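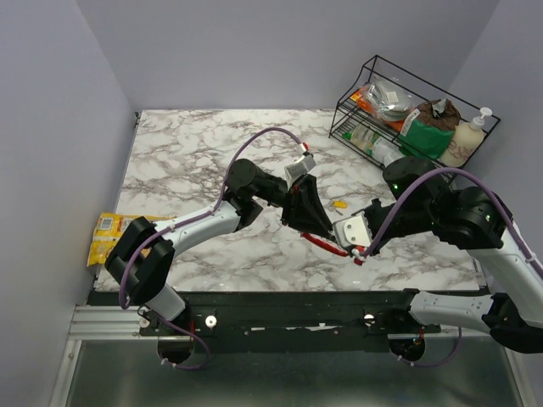

*Fig. 1. Two arms over a marble-patterned table top.*

# Unit 4: Short-stay rental, from the listing to the key

These notes follow the lecture of Friday. Please read them before the exercise, and bring your own copy of the Fjeld price sheet.

## 4.1 What we mean by short stay

In this course a short stay is a furnished home rented for less than one month. The guest pays for nights, not for a lease. The owner can manage the home alone or give it to an agency. Our case is the Ostby house, built in 1904 as a home for two families and now divided into four apartments. It is managed by the agency Drosten, and the owner lives in another town.

## 4.2 The listing

A listing has to answer the questions of a guest who never saw the place. In the lecture we compared two listings for the same apartment in Fara. The first one had long sentences about the sunset and did not mention that there are 131 steps from the parking to the door. The second one said it in the second line. It received fewer questions by e-mail, and the complaints about the access stopped.

Write always:

- number of beds and their size (a sofa bed is written as a sofa bed)
- floor, stairs, elevator
- distance to the nearest food store, on foot
- hours of check-in and who gives the key
- what is not included

## 4.3 The price

The guest compares the total, but many owners think only in the nightly rate. Take the example from the lecture, a stay of seven nights in October:

| Item | Amount |
|---|---|
| Seven nights at 399 | 2793 |
| Early booking discount | -143 |
| Cleaning | 131 |
| **Total** | **2781** |

Note that the discount is taken from the nights only. The cleaning fee stays the same for two nights or for seven, and for this reason it makes a short booking look expensive. Some owners in Fara put the cleaning inside the nightly rate. Then the long booking pays too much. Both methods are in use, and in the exam you can defend either, but you must show the calculation.

## 4.4 Arrival

Drosten sends the arrival message two days before check-in. It contains the address, the code of the key box and one telephone number. Before, they sent three numbers, and the guests called all of them.

If a guest arrives after 9 p.m., the heating and the light of the entrance have to be on already. This is a small cost, and it is mentioned often in the reviews of the Ostby house.

## Exercise

Write a listing of 150 words for the top apartment on the Fjeld sheet. After this, calculate the total for three nights and for ten nights, with the cleaning fee separate. Work in pairs. Part 4.5 (cancellation) we did not finish, so we start with it next time.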